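March, nearly midnight

So I finished Gisuvstead. All of it! The last episode, the two specials, and the weird little recap thing with the chibi puppets that I swore I'd skip and then watched anyway with a bowl of cereal on my knees.

I have to get some of this down before I sleep, or I'll just lie there composing it in my head. First off, Oprea. I spent the first half of this show convinced she was the Mean Older Sister type, you know the kind, arms folded, hair in one eye, says "hmph" and leaves. And then she gets that one episode on the night ferry where she hardly talks for 12 minutes and peels oranges for the kid, and I was gone. Completely gone. I went back and rewatched her early scenes and she's doing it the whole time, always putting herself between Ista and the door. How did I miss that?

Ista I'm still cranky about. I like her, I do (the hiccup when she lies is adorable), but the writers couldn't decide if she's a genius or a klutz, so she's whichever one the plot needs that week. In the lighthouse arc she rewires a whole foghorn and two scenes later she can't work a can opener. Pick one! Villads says that's the point and that I'm being a grump about it. Villads Nørgaard also thinks the duck is the main character, so I'm taking that under advisement.

The Prirkeck stuff landed better than I expected. I figured he'd turn out to be the lost father, everybody on the board figured that, there was a thread 118 posts long with a family tree in it. Having him be just a guy who liked the town and stayed was so much sadder. The bit where he waters the plants in the empty station, ugh. I had to pause it and get up and fold towels.

Things I did not love: the hot spring episode, the second opening song (sounds like a microwave), and the way they dropped the whole business with the stamp collection. 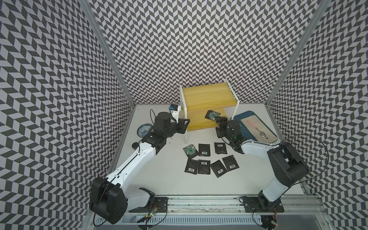
The two robot arms, a little white cup, and so much zigzag

I'm starting the comic tomorrow. Villads is lending me volumes 1 and 2, and he's already warned me that Oprea has short hair in it and I'm going to have to be brave. He also says the ferry chapter is longer, with an extra conversation on the deck. I may skip straight to it. I know, I know, terrible habit.

Teeth, then bed. And I need to remember to give back his umbrella.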